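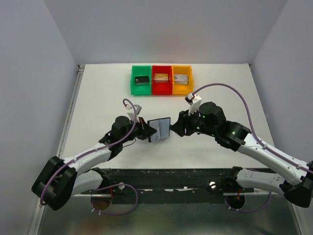
Both arms at the holder, green, red and yellow-orange bins behind. Fixed camera view.

Carnlow card-sorting set: failure subset

README for the failure subset, second release

What this is

Carnlow is a collection of two-arm episodes in which a bifold card holder is opened and cards are handled between the holder and three colored bins. The main set contains completed episodes only. This subset contains the ones that ended badly or were stopped, with labels for what went wrong and when.

There are 300 episodes here. Of these, 96 are tagged cable_snag, and they are the reason the subset was split off from the main set. The rest are dropped holders, missed grasps, double picks and operator stops. The full list of tags is further down.

If you are training on Carnlow and don't want failures, you don't need this download. No episode appears in both sets.

The cable fault

Each arm carries a camera above its wrist. The camera cable leaves the connector, arcs over the wrist joints and follows the forearm back toward the base. The arc is slack the wrist needs in order to turn.

During the September sessions we started seeing short freezes in the right wrist camera stream. At first they were logged as dropped frames and put down to the recording machine. On a Wednesday session the right arm stopped mid-reach with a torque fault on the last wrist joint, and the operator found the cable loop hooked behind the wrist housing. The loop had been pulled tight against the camera connector. After that we went back through the logs and found the same pattern in sessions we had already accepted.

The sequence is nearly always the same:

The wrist turns far in one direction to line the fingertip up with the edge of the holder.
The cable loop folds down on the outer side of the wrist.
The wrist turns back and the loop catches.
Current on the last wrist joint climbs, and the camera stream may freeze or go black.
Either the loop slips free or the arm faults and both arms hold position.

In 26 episodes the arm faulted. In the other snag episodes the loop slipped free and the operator carried on, often without noticing. Those are the harder ones to find by eye. The fixed camera shows the loop shape well enough to label, but the wrist cameras don't show it at all.

A held position is not a safe state. Both arms keep torque after a fault, and a snagged wrist is loaded. One operator reached in to free the cable while the arm was still powered, and the wrist jumped when the loop let go. There was no injury. The rule since then is to hit the stop, cut power to both arms with a hand supporting the forearm, and only then touch the cable. Arms drop when power is cut – support the forearm before you do it.

What we changed

Cable ties were moved on the right forearm so the loop is held nearer the wrist. The wrist joint range was narrowed in software. A current limit was added that stops both arms before the hardware fault level is reached. The snag rate went down after the range change. We made the changes close together, so we can't say how much each of them did.

The base cables also have service loops, below the front beam. We checked these at the same time and found no wear, and there are no base cable faults in the data.

Contents of each episode

Fixed camera video
Left wrist video, right wrist video
Joint positions, velocities and currents for both arms
Gripper commands and gripper positions
Events file with the failure tag, start time and end time
Operator note, where one was written

Currents are missing from 9 episodes recorded before the logger was updated. Those episodes are tagged from video alone and have currents_ok set to false.

Failure tags

cable_snag: camera cable loop caught on the arm, with or without a fault
holder_drop: holder left one or both grippers before release was commanded
holder_slip: holder turned in the grip but was not dropped
grasp_miss: fingers closed on nothing
double_pick: more than one card lifted
bin_shift: a bin was pushed out of place
operator_stop: stopped by hand, reason in the note if there is one

An episode may have more than one tag. A snag is often followed by a holder drop, when one arm stops and the other keeps pulling. Start time for cable_snag is the first frame where the loop is seen to be caught, and the current rise comes later. Please don't use the current rise as ground truth for onset.

Labeling

Rizvi, our annotation tool, was used for the first pass. Each episode was then checked by a second labeler who could not see the first set of tags. Disagreements were settled by watching the video together. Most of them were over holder_slip versus holder_drop, and whether a loop was caught or only resting on the housing. Where it could not be settled, uncertain is set to true.

Known problems

Frozen wrist video is left as recorded. The frames repeat and the timestamps keep advancing, so a check on timestamps alone won't catch it.
Scratches on the front beam and reflections in the lower part of the fixed view have confused at least one segmentation model.
Snags are overrepresented here compared with normal running. Don't estimate a failure rate from this subset.
Nearly all snags are on the right arm. A detector trained on this data may do poorly on the left.

Use and related sets

Intended for fault detection, recovery research and stress testing of policies. It has not been validated as a basis for any safety system, and it should not stand in for a hardware stop.

Clulum is the companion set with the same arms and no wrist cameras. It has no cable_snag tag.

Maintained by the Praketti manipulation group. Report wrong tags through the issue tracker, with the episode number and the time in the fixed camera video.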